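Vortragsnotizen, Fassung April 2021
Titel auf der Einladung: "Daten aus dem Schlafzimmer". Stammt nicht von mir.

Einstieg langsam, erst Wasser trinken. Nicht mit der Erfolgsquote anfangen, die will jeder hören und sie sagt wenig.

Frage in den Saal: Wer hat schon einmal ein System gesehen, das im Labor Wäsche faltet und in der Wohnung daneben nicht mehr? Hände abwarten. Dann weiter.

Projekt Prareo kurz vorstellen. Jemand nimmt den Greifer in die Hand und macht die Arbeit selbst vor, in einer normalen Wohnung, mit normaler Wäsche. Kein Roboterarm, keine Fernsteuerung. Die Kamera sitzt am Werkzeug und sieht ungefähr das, was sie später am Arm sehen soll. Auf "ungefähr" komme ich zurück.

Zahlen nur einmal nennen: 12 Wohnungen, 105 Durchgänge, die wir behalten haben. Wer fragt, wie viele wir weggeworfen haben: Die Zahl steht im Bericht, und sie gefällt mir nicht.
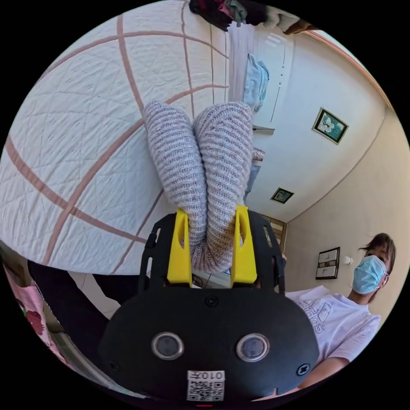
Was mich an solchen Sammlungen stört. Menschen greifen zu gut. Wer eine Socke in der Mitte fasst, weiß vorher, wie sie fallen wird, und korrigiert mit dem Handgelenk, bevor ein Fehler entsteht. Im Datensatz steht dann eine glatte Bewegung. Das Modell lernt die glatte Bewegung und hat beim ersten Verrutschen keine Ahnung. Bei Mateos hat man deshalb absichtlich Patzer aufgenommen. Gespielte Patzer sehen aber auch gespielt aus, ich habe mir 10 davon angeschaut und keinen geglaubt.

Zweiter Punkt, Etiketten. "Falten erfolgreich" ist eine Meinung. Wir hatten zwei Leute, die dieselben Durchgänge bewertet haben, und beim Strick waren sie sich am seltensten einig. Favo (unser Werkzeug fürs Beschriften) kennt nur ja und nein. Hier nicht über Favo schimpfen, die Kollegen sitzen in Reihe 2.

Dritter Punkt, und da bitte Zeit lassen: Stoff. Dicker Strick verzeiht viel, man bekommt fast immer eine Falte zwischen die Finger. Ein glattes Hemd verzeiht nichts. Wenn die Sammlung voller Pullover ist, sieht die Kurve auf der Folie schön aus. Ich zeige die Kurve trotzdem, aber nach Stoffen getrennt. Laserpointer liegt links.

Falls die Zeit knapp wird: den Abschnitt über die Kalibrierung streichen, steht alles im Anhang.
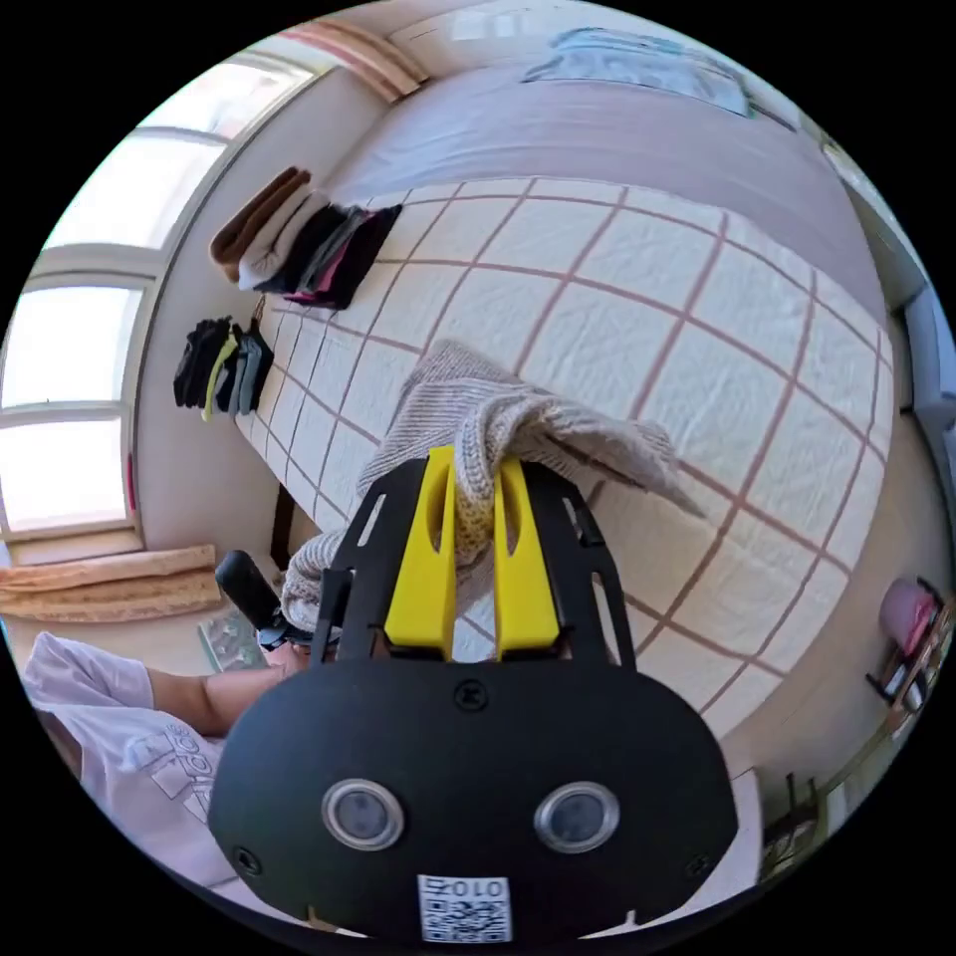
Prirnen hält dagegen, das sei alles Jammern auf hohem Niveau: Schlechte Beispiele aus echten Wohnungen seien immer noch mehr wert als perfekte aus der Simulation, und mit genug Menge mittele sich der Rest heraus.

Einwand stehen lassen, fair vortragen. Dann meine Antwort: Zufällige Fehler mitteln sich heraus. Wenn alle Vorführenden denselben Griff bevorzugen, hilft Menge gar nichts, dann hat man denselben Griff eben sehr oft. Beim ersten Teil gebe ich Prirnen recht. Simulierter Strick überzeugt mich bis heute nicht.

Schluss: Im Juni wollen wir eine zweite Runde, mit anderen Leuten am Greifer und mehr dünnen Stoffen. Ob das reicht, weiß ich nicht, und das sage ich auch so. Danach Fragen. Mikrofon weitergeben lassen, die hinteren Reihen verstehen sonst nichts.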